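Wednesday, September 14, 2022

Got the clothes rack going at last.

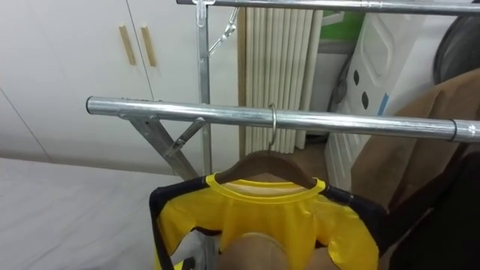
Yellow shirt on the lower rail.

I have been living out of two suitcases since August, so this was overdue. The closet in the Drundville apartment is one shelf and a broom hook, and the landlord won't let me put anything in the plaster. The rack stands on its own. It came out of a shop in Toledo that was closing, along with a box of wooden hangers, and the whole lot was 47 dollars. I would have paid that for the hangers.

Spent the morning sorting. Winter things stay in the big suitcase until it gets cold. Work shirts on the upper rail, everything short-sleeved on the lower one. The lower rail is a bit of a reach down for me but short sleeves don't drag, so it works. I thought about doing it by color and gave up after the blues.

The yellow shirt with the black shoulders went up first. I had it down as lost. It was rolled up inside a towel with my swim things, and it must have been there since the trip to Stumholm. I still like it more than anything else I own and I wear it maybe twice a year. The collar has held up fine. Put it on a wooden hanger and not one of the wire ones from the cleaners, which leave points in the shoulders.

Ended up with 31 hangers in use. Threw nine wire ones in the recycling. Should have taken more of the clothes out too, but I only managed one bag for donation: two pairs of pants that haven't fit for years, the gray sweater with the elbow gone, a belt.

Lunch was late, eggs and the rest of the rice. Went down after and did a load of whites. The dryer takes 12 quarters now. It was eight when I moved in. Brought everything back up damp anyway and hung what I could.

Things still to do:
Find out if Gromusville sells the shoe shelf separately. Their catalog has it only as a set.
Get felt or rubber for under the rack so it doesn't mark the floor.
Move the lamp, it throws light on the wall and none on the clothes.
Mend the lining of the brown coat before it goes up.
Return the second suitcase.

The room looks smaller with the rack in it, but I can see the floor by the bed again. Some 300 pages left in the library book and it's due Friday - won't finish. Will renew it in the morning if there's no hold on it.

Rain started after supper. Closed the kitchen window, left the other one open a little for the damp things.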